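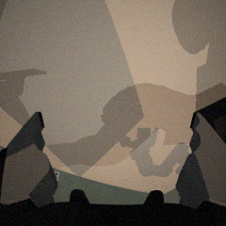

Simulated wrist view, gripper fully open, nothing between the fingers.

Home Forum Simulation Grippers Search Log in

Shadows in rendered wrist camera – which gripper model copes better?

Ibarra
I am comparing two gripper models in simulation, the Flirnis and the Pidora. Both use the same arm and controller. Over 135 grasps each, the Flirnis missed 23 and the Pidora 18. Most misses come when shadows overlap on the surface, as in the view at the top. The detector seems to take the hard shadow borders for object edges. Is this a gripper matter or a lighting one?

Flandusance
Lighting, mainly. Your shadow borders are very crisp, which suggests a point source. Swap it for an area light and repeat the same 135 starts with the same seeds. A gap of five misses is too small to rank the grippers on.

Also raise the samples per pixel. The grain shows even on the black base, and an edge filter will pick it up. Mask out the fingers before detection as well – they take up both lower sides of the view and have strong edges of their own. The mask must follow the finger opening, so read the width from the controller at each step.

rig65
I just turned shadows off. Worked for me, not tried it on a real arm.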